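Produce Sorting and Table Reset Operator (part-time)
Erurton Kitchen Studies
Piltberg site, ground floor

Erurton is hiring two part-time operators for the produce bench at its Piltberg site. The job consists of laying out small fruit and vegetables on a wooden worktop, sorting them into a colander, clearing the worktop and laying them out again according to a printed layout sheet. The work belongs to Ekar, a project on how small food items are handled, grouped and put away on ordinary kitchen surfaces.

The position is open to applicants with no background in food service or laboratory work. Training is given on site and is paid at the same rate as regular shifts.

Scope of work

The Ekar layout set contains 1,144 sheets. Each sheet gives a starting arrangement of items on the butcher-block top and a finishing arrangement. Operators work through the sheets in the order issued by the shift lead and sign each one off when the finishing arrangement has been checked.

Items differ in size, shape and surface. A sheet may call for kiwi, strawberry, orange peppers and smaller round pieces in the same layout, with some grouped and others set apart. Spacing matters. An item marked as separate must not touch its neighbor, and an item marked as grouped must be placed within a hand's width of the group. Orientation is recorded for oval items only.

The colander stays off to the side of the layout area unless the sheet states otherwise.

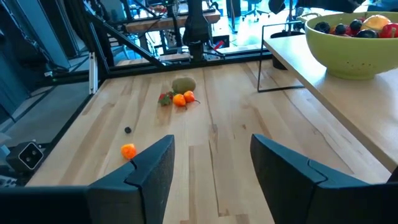 Do operators need to bring their own tools or produce?
All items, colanders, gloves and cleaning supplies are provided by the site, and personal kitchen equipment may not be used on the bench.

Duties

Set out items on the worktop according to the sheet.
Check the number and type of items against the sheet before each run.
Sort items into the colander in the stated order.
Return the worktop to a bare state between sheets.
Wipe down the wood along the grain with the cloth supplied.
Record missing, swapped or damaged items in the bench log.
Store the item set in its numbered tray at the end of the shift.

Operators do not design layouts or change them. If a sheet cannot be completed as printed, it is set aside and marked "hold" and the next sheet is started. Held sheets are reviewed by the shift lead at the end of the day. An operator is not expected to resolve a held sheet alone, and held sheets do not count against the shift total.

Bench conditions

The worktop is light wood with a visible striped grain. Small items roll on it, and round ones in particular should be released from a low height. Operators who are used to placing objects on a cloth or a tray usually need several shifts to adjust.

Sheets fall into two groups. Group A sheets use several items with close spacing. Group B sheets use very few items, in some cases one, and test placement across a larger part of the table. Group B sheets are shorter but have tighter position limits – an item placed outside the marked zone is lifted and placed again, and the second placement is noted in the log.

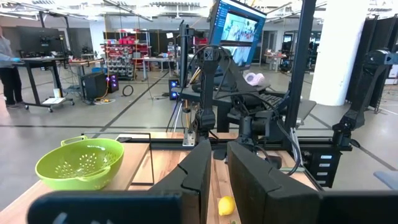

Lemon and green colander on the butcher-block top, Piltberg.

Requirements

Ability to stand at a worktop for up to two hours between breaks.
Ability to tell apart similar items by color and shape under indoor lighting.
Steady handling of small objects with either hand.
Ability to read and follow printed diagrams in English.
Legible handwriting for the bench log.
Legal right to work at the location of the site.

Applicants should be comfortable with repetition. A typical shift includes many layouts that differ by the position of a single item. Speed is tracked but is not the main measure of performance. The main measure is the share of sheets that pass the finishing check on first review.

Experience in stockroom picking, kitchen prep, retail display or similar work is useful and should be listed in the application. It is not required.

Hours and location

Shifts are four hours, morning or afternoon. The morning shift begins at 8:30 a.m. and the afternoon shift at 1:00 p.m. Operators are assigned three shifts a week. One Saturday shift per month is part of the schedule and is paid at the weekend rate.

The bench is in Room 7. The nearest stop is Choo Street, served by the crosstown bus. Bicycle parking is behind the building – the front railings are not to be used. Car parking is limited and cannot be reserved for part-time staff.

Closed shoes are required. Loose sleeves must be rolled or pinned, and rings and bracelets are removed before the shift. Lockers are provided in the hallway outside the room. Food and drink are kept out of the room at all times, and items from the bench are not to be eaten.

Pay and term

The hourly rate is set by the Erurton part-time scale and is sent to applicants with the invitation to the trial session. Payment is made every two weeks. The initial term runs through the end of May, with extension possible if sheets remain open in the set.

Selection

Selected applicants are invited to a trial session of 200 minutes, including breaks. The session covers the safety briefing, a practice set of Group A and Group B sheets, and one full table reset carried out without help. The trial is paid whether or not an offer follows. Results are sent by email within seven days.

How to apply

Send a short letter and a list of past work to the Piltberg site office, with "Produce bench" in the subject line. State which shifts you can work and list any known allergies to fruit, vegetables, latex or cleaning products. Handling of hot peppers may be required on some sheets, and gloves are mandatory for those.

Applications are reviewed in the order received. The posting is removed when both positions are filled.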